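# Kitchen chores still slow going for two-armed machines, Kustdale trial finds

A bench trial of household tasks at the Kustdale workshop has reported its first results, and the machines remain well behind a person at the sink. The work covers pouring, moving and setting down ordinary cups, glasses and bowls. It is paid for by Cliten, a catering supplier, which wants to know whether the same equipment could clear and restock a canteen counter.

In the first stage an operator guides the arms by hand control, and the recorded movements are then used to train the software.

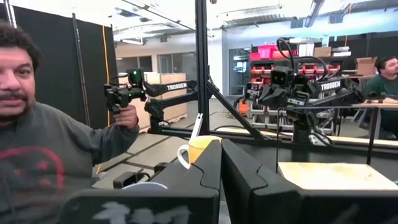 Kustdale collected 600 guided runs before the software was allowed to work unaided, and a further 800 are planned by August. Runs are limited to 30 seconds per object. Any run in which an object is dropped, tipped over or left off its mark is logged as a failure, whatever the cause.

Solid, opaque items gave the least trouble. Mugs were picked up and put down reliably in most positions, although a handle turned away from the gripper added time. Clear plastic and glass were harder: the software often misjudged the rim and closed too early. Liquids were harder again. The team now fills vessels below the brim and has lowered arm speed during any pour. 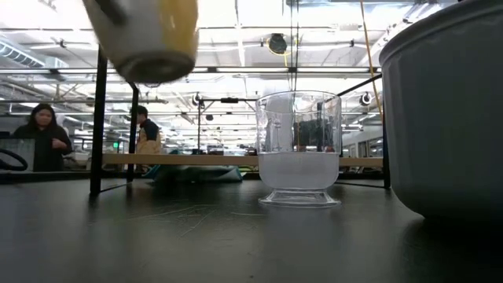

## Shop-floor use

Ahuja, which fits out self-service counters, has asked for the same tests on a stocked shelf. Its main concern is spacing. Items on a counter stand close together, and a gripper wide enough to hold a mug needs clearance on both sides. The present fingers knock neighbouring items when the gap falls below 2 centimetres.

Morwood, the firm supplying the training software, says a narrower finger is being made. It will be tried first on glassware, with the control settings left unchanged so that the results can be compared.

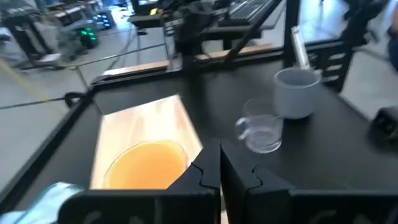 *Orange juice on a wooden board, with a glass mug and a grey mug beside it.*

Kustdale does not yet regard the system as fit for unattended use in a home or a shop. Washing up, wiping down and handling cutlery have not been tested. A second set of results will follow once the remaining guided runs are complete.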